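Saranbridge Residents' Services
Household Guidance: Folding and Storing Small Linens

Napkins, tea towels, bandanas and pillow covers take up more drawer space than they should when they are put away in a heap. Residents of Saranbridge and Tretdale are asked to follow the practice set out on this page when using the shared linen rooms, and may find it useful at home as well.

Work on a flat table at about hip height. A bare wooden top is suitable if it has been wiped and is free of splinters. Tables with a cable opening should be turned so that the opening is at the far edge, away from the folding area. Do not fold on the ironing board, which is too narrow for anything larger than a napkin.

Place a shallow basket to one side of the work area, with its long side running away from you. Perforated plastic is preferred to wicker, which catches on hems. Keep the other side of the table for the piece in hand. Bring pieces to the table one at a time and leave the remainder in the laundry bag.
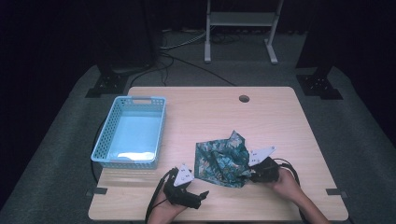
A resident of the Marchetti building wrote to ask whether patterned cloth should be folded with the print facing in or out, as her own had faded along the creases after one summer on an open shelf. Print facing in is recommended for any shelf that receives daylight. In closed cupboards either method is acceptable, and print facing out makes a set easier to find.

To fold a bunched cloth, first find two neighboring corners and lift them together. Give the cloth one firm shake and lay it flat. Smooth from the center toward the hems with the side of the hand. Pulling at the corners will stretch the weave, and a stretched napkin will not fold square again until it has been washed.

Fold in half, then in half again, matching hems before pressing the crease. Large tea towels may need a third fold. Stack finished pieces in the basket with the folded edge toward the handle, no more than 10 to a stack. Taller stacks lean and must be done over.

Cotton that has creased badly in the dryer may be misted lightly and left flat for 4 minutes before folding. Linen should be ironed. Anything still damp at the hem goes back on the line.

Rukonis shelf liners are available from the supply desk, Room 121, from 9 a.m. until noon. Baskets are to be returned empty to the lower shelf after use.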